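Trinura is a maker of small gear drives and conveyor motors with its main plant in Godville. The company calls itself a leading regional supplier, a claim that rests mostly on its own brochures.

History

Trinura began as a repair shop for mill gearing and moved into manufacturing after buying the pattern stock of Mägi, a failed foundry. Company literature counts the Mägi years as its own, which makes the firm look decades older than it is. The Godville plant was announced with a promise of 600 jobs. A later filing listed 92 employees, and the larger figure has since been dropped from the company's website.

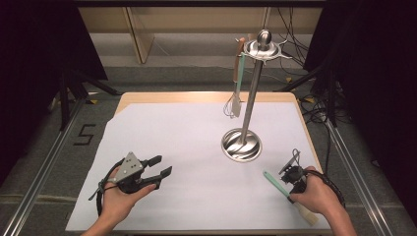
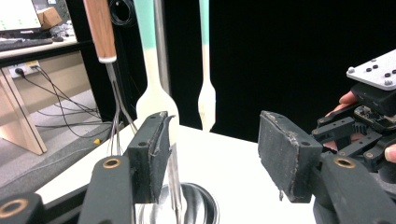
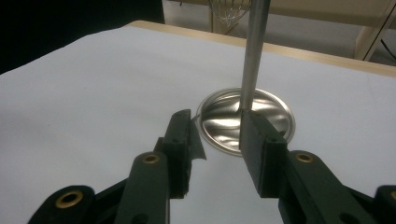

Hand-held grippers with black fingers, three pictures.

Products

The catalog lists 4 families of gearbox. The best known, Forkance, is sold as "maintenance free for life," although the manual calls for an oil change every 3140 hours. No independent test of the stated efficiency has been published. Trade coverage of the line has largely repeated the press release word for word.

Expansion

In January the company said it would open a second plant, without naming a site or a source of funds. As of Saturday, April 29, 2023, no building permit had been reported.

See also: Gear train; Worm drive; Conveyor system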